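Looking After Soccer Gear Between Games

Updated May 23, 2025

Most soccer gear wears out in the bag and on the garage floor. The tips below cover cleats, shin guards, balls and jerseys, and they work for adult league players as well as kids.

Cleats

Knock the soles together outside before you get in the car. Once the mud has dried on, use an old butter knife along the plate and a stiff brush between the studs. Rinse the soles only. Keep the hose off the uppers.

Take the insoles out and stand them up on their own. Stuff the shoes with newspaper and change it after 45 minutes, then leave the second batch in overnight. Do not put cleats on a radiator, in a dryer or on a dashboard in the sun. Heat softens the glue and the soles start to lift at the toe.

Leather uppers need a thin coat of conditioner every 11 games or so. Synthetic ones need only a damp cloth.

Screw-in studs should come out a few times a season. Put a dab of petroleum jelly on the threads and tighten them by hand before using the key. Keep the spares and the key in one small box with the top left open, on a shelf you pass on the way out.
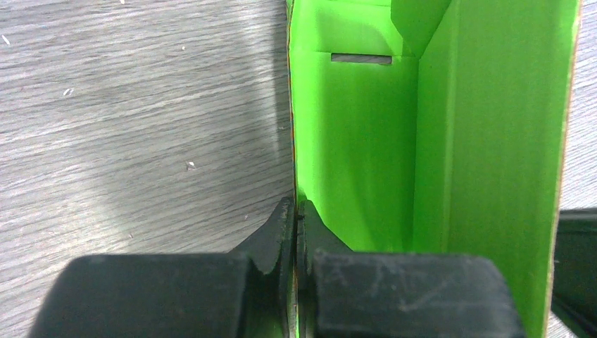

Open-topped cardboard box in green.

Shin guards

Wash the sleeves with the jersey. Wipe the hard shells with dish soap and warm water, rinse, and hang them by the straps. If the smell stays, sprinkle baking soda on the padding, leave it overnight and shake it out in the yard. Check the hook-and-loop straps for grass and lint and pull it out with a fine comb.

Balls

Let a little air out of a ball that will sit all winter. Before pumping it up again, wet the needle with a drop of silicone oil or glycerin. A dry needle can tear the valve, and a torn valve is the usual reason a good ball goes soft.

If the ball loses air between games, hold the valve under water and look for bubbles. A few drops of valve oil and 20 minutes of rest will often close a slow leak. A leak at a seam is not worth fixing on a cheap ball.

Jerseys and shorts

Turn them inside out, wash cold and hang dry. Fabric softener coats the fibers and the shirt stops moving sweat, so leave it out. For grass stains, mix equal parts white vinegar and water, dab it on, wait half an hour and then wash. Red clay has to dry completely first. Brush it off dry, then use dish soap.

Do not iron over numbers. If one is peeling, lay a piece of baking parchment over it and press with a warm iron for a few seconds at a time.

The bag

Empty it the same night. Turn it inside out over a chair back. A bag with a separate shoe pocket is worth the extra money. The Tuvby we have used since last September has a mesh one that lets the shoes air out.
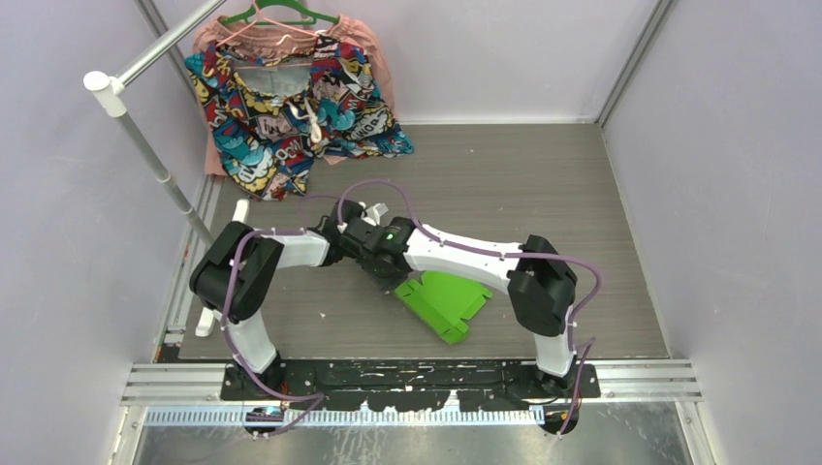 Sethi wrote in to say that newspaper left gray smudges on the lining of a white pair, and that plain packing paper or an old cotton T-shirt cut into strips does the same job without the ink. Cedar shoe trees were no better, Sethi added, and cost a good deal more.

Packing paper is fine. It holds less water than newsprint, so change it twice.

Goals and nets

Backyard nets should come off the posts before the first frost. Shake out the leaves, fold the net lengthwise and tie it in three places with string so it does not tangle. Hang it from a hook, off the floor, where mice are less likely to nest in it. Rub bare spots on steel posts with fine sandpaper and touch them up with outdoor paint.

Replace net clips as they crack. A bag of 100 costs little and will last for years.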